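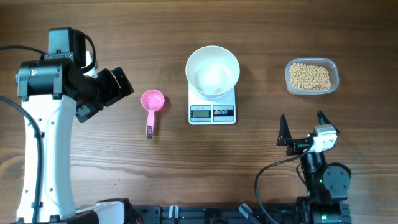 ## Put the bowl on the scale

I came late to weighing. For most of my life a recipe said a cup and I took a cup out of the drawer, and if the result was a bit dry I blamed the oven. My aunt, Vasanthi Amin, cooked for a household of nine by hand and eye and never owned a measure of any kind. I still think the rest of us should weigh our dry food, and I think a cheap scale should live on the table and not in a cupboard.

The trouble with a scoop is that it measures space. Flour packs down if the bag has been standing. Pulses leave gaps between them, and how big the gaps are depends on the size of the pulse. Two people can fill the same scoop from the same bag and pour out different amounts, and both will say it was level. A small shallow one is worse, as the heap on top can be nearly as much as what sits inside.

I don't want scoops banned. They are very good for moving food from a tub to a bowl. They should do that job and leave the deciding to the scale.

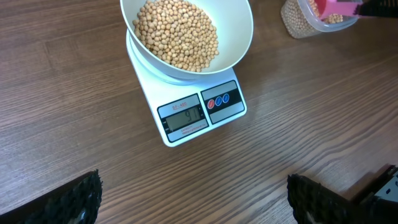
Pulses are where I would start anyone off. They swell a great deal when soaked, so a small mistake in the dry amount becomes a large one by the next day. When I ran the lunch club at Sterham we cooked from dry every week, and for the first winter we did it by the mugful. We threw away pans of the stuff. After we changed to grams the leftovers mostly stopped, and the shopping list got shorter. In the year I kept the book we served 1656 lunches, and I would not have liked to guess my way through them.

My cousin Tharun objects that all this takes the pleasure out of cooking. He says a person who needs a number to make dal can't cook. I would answer that the number only covers the dull part. Salt, heat and when to stop are still up to him, and he gets those wrong as often as I do.

A fairer complaint is that scales are a nuisance. They switch themselves off while you look for the lid. They need batteries in December when the shop in Ombridge has shut. Some have a platform so small that a decent bowl hides the reading.
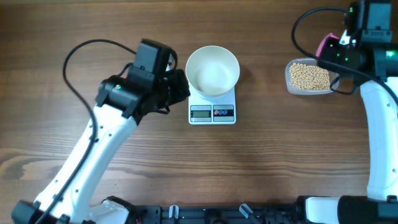
Most of that is answered by habit. Put the bowl on first, set it to nought, then add the food slowly and stop a little short. Use the same bowl each time if you can, one with a wide rim. Write the weight you liked inside the cover of the cookbook. Mine says 296 for four people, with a line under it, and I haven't had to think about it since.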